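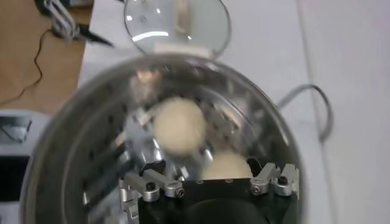

Leif Forsberg says he wrote the last chapter first, then spent the better part of a winter working out how a ten-year-old with a bad cough and a stolen library card could possibly end up in it. Readers can now see how he managed it. The Stoltilano, his new novel for readers aged 7 and up, is published by Urholm, and it's the liveliest, noisiest, most surprising book we've had on our children's list in a good long while.

APRIL 29, 2026 – Urholm is delighted to announce the publication of The Stoltilano, a mystery in 36 short chapters set in the harbour town of Mustbridge, where it rains most afternoons and where every grown-up seems to remember the same night differently.

The story belongs to Tilda Marsh, who is sent to stay with her great-uncle while her parents sort out "the business with the house." He doesn't like questions. He doesn't much like children either, and he keeps the front room locked. Inside it is the stoltilano, a keyboard instrument with one row of keys too many, built by someone whose name has been scratched off the lid. It hasn't been played since the ferry to Riis stopped running, and Tilda is told quite firmly that it never will be.

She plays it on page 19.

We don't want to give away what happens next, except to say that somebody across the harbour hears it and plays back. From there the book goes off like a shot! There is a chase through the cannery, a very tense supper, a dog who may or may not be on the right side, and a coat-check ticket numbered 733 that turns up in places it has no business being. Early readers in our office argued about that ticket for days (one of us is still sure she had it figured out by chapter four, and the rest of us have our doubts).

What we love most is how well the book treats its young readers. Tilda is brave, but she's also stubborn and a bit of a snoop, and she tells one lie early on that costs her a friend. The book lets her stew over it. Her great-uncle could so easily have been a cardboard grouch, and for the first few chapters you'll be certain that's what he is. Then comes the scene on the breakwater. Adults reading aloud may want to practise that one beforehand.

It's also properly funny. Forsberg has a wonderful ear for the way children talk when they're trying to sound older, and the Mustbridge Ladies' and Gentlemen's Foghorn Society, who meet above the bakery and agree on nothing, could carry a book all by themselves.

"I grew up on stories where the grown-ups were either monsters or saints," Forsberg says. "I enjoyed the monsters a great deal. But I wanted to write about the kind of adult who has done one wrong thing and has been grumpy about it for thirty years, because that was most of the adults I knew."

The instrument itself came out of a family joke. Forsberg's grandmother owned a parlour organ so badly out of tune that nobody could agree on what it was meant to sound like, and any unidentifiable noise in the house was blamed on "the stoltilano." The word stuck. He tried to change it in the second draft, to something easier to spell, and the book went flat on him for a month.

Each chapter opens with a small pen-and-ink drawing, and the endpapers carry a full map of Mustbridge and the channel out to Riis. Have a close look at the map once you've finished the story. There's a path marked on the back one that isn't on the front.

The novel suits independent readers who like a puzzle, and it reads aloud beautifully. The chapters are short enough for one at bedtime, though most of them end in a way that will lead to some bargaining. Teachers who read the proofs with their classes told us the chapters set in the library prompted the best discussion, particularly around whether Tilda was right to keep the letter. One Grade 5 class was split straight down the middle and took a vote, then asked for a recount.

To celebrate publication, Urholm is giving away 100 signed bookplates to school and public libraries that order the book for their shelves. Librarians can request one by writing to our children's desk with the library's name and mailing address. Reading group notes are available free of charge from the same desk. They include questions for each part of the book, a page of sheet music for the tune Tilda plays (arranged for piano, ukulele or recorder), and a blank map for readers who'd like to draw a harbour town of their own. We'd be thrilled to see the finished ones!

Forsberg will be visiting schools through the spring and is happy to join classes by video. He reads from the cannery chapter and takes questions for as long as the bell allows. He will answer anything except what was written on the underside of the piano stool, so please don't let your students waste a turn on it.

A second book set in Mustbridge is under way and is planned for December. It takes place mostly on Riis, in snow, and the dog is back.

The Stoltilano is available now in hardcover and as an ebook from bookshops and from Urholm directly. An audiobook will follow. Review copies, cover art and an author photo can be had on request, and Leif Forsberg is available for interviews.

Media contact: Children's Publicity, Urholm

Filed under: News > Children's & Middle Grade > New Releases

36 shares | 7 comments

You might also like
- Read the opening chapter of The Stoltilano
- Ten-minute read-alouds for a rainy recess
- How our endpaper maps get drawn
- Starting a lunch-hour book club: notes from a school library
- Spring picture books: the full list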